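Sticky door in a rental, who pays?
Sumotau Tenants Board > Repairs and Deposits

Posted Jul 7, 2019
Our bedroom door has been swelling since March. Landlord wants 14 days' notice for any repair and says planing it is on us. Brown wood grain:

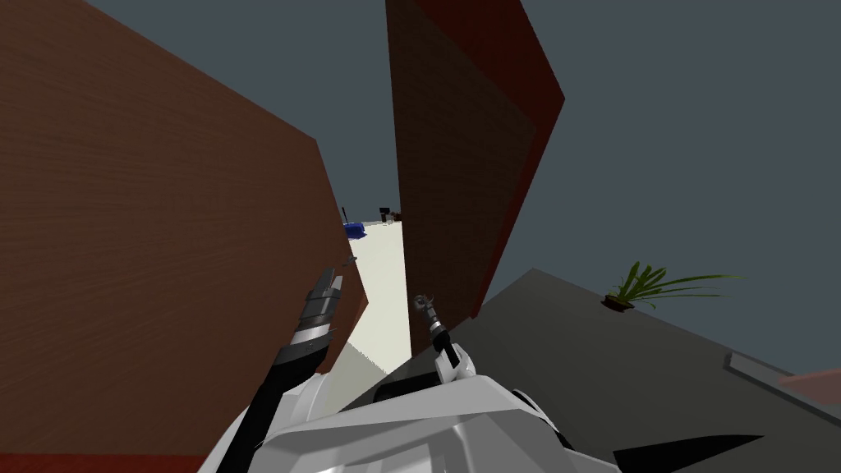
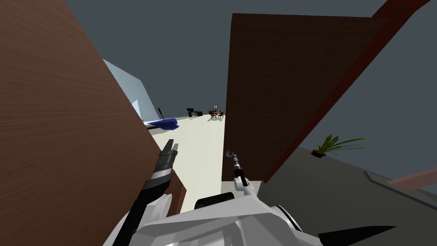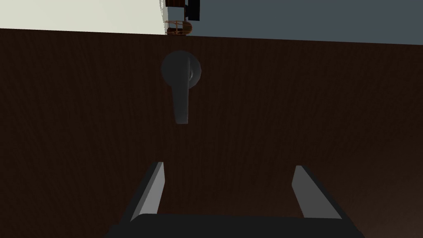

Carmela Vallejo, board moderator

dranon_flats
Check your lease first. Mine says the tenant covers "minor adjustments." I paid for mine and moved on.

cekeo21
Disagree. A door that won't close is a repair — the landlord hung it, the landlord fixes it. Send a letter and keep a copy.

dranon_flats
A letter over a sticky door? Ten minutes with sandpaper.

cekeo21
And if she takes off too much, it comes out of her deposit. Don't touch it.

Carmela Vallejo
Lease says nothing about doors. I wrote to Sadowski, the management office, and asked for a date.

pell_m
They took 21 days with mine and sent a guy who only tightened the hinges. It did close after that, so try the screws first.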